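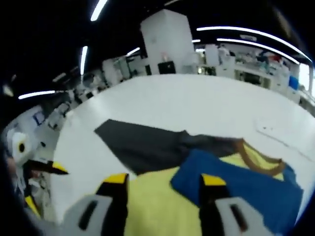
Zastix Hand-Held Gripper Pair – Club Edition

Supplied by Nestetti
Price: $375 per pair
Weight: 228 g each
Spare finger tips: pack of 3, sold separately

What you get
Two hand-held grippers with yellow-tipped fingers and black pads. No table, no shirts, no lesson plan. The brochure promises "a folding robot by July." We would not put that on a poster for parents.

How our club uses it
Ivana Medina runs the laundry project at the Iturra student robotics club. Members work at a white table with a few old shirts and sort out a folding task by hand before anyone writes code for it. A plain T-shirt is harder than it sounds. Cloth slides, bunches up and hides its own corners. 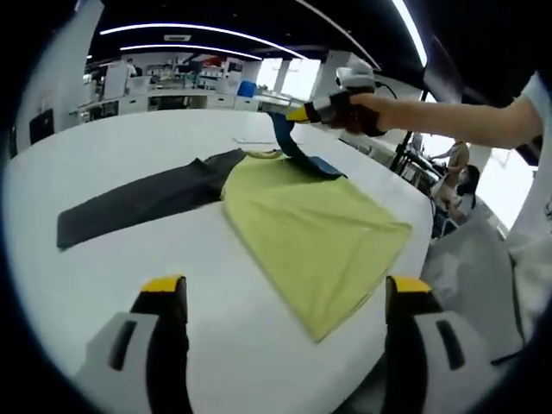 Whether all that practice carries over to an arm is another matter. The club logged 41 folds with the pair and is still arguing over which ones to keep. Ivana thinks the slow, careful ones are worth more. I have my doubts – slow folds look nice on a chart and teach bad timing.

Who should buy it
Clubs that already have someone able to deal with the recordings. If you only want a contest entry, the Eltport starter arm will get you there sooner.

Returns
Unopened tip packs only. Ask for a loan pair first.

Page checked by Njål Granström, 12 March 2025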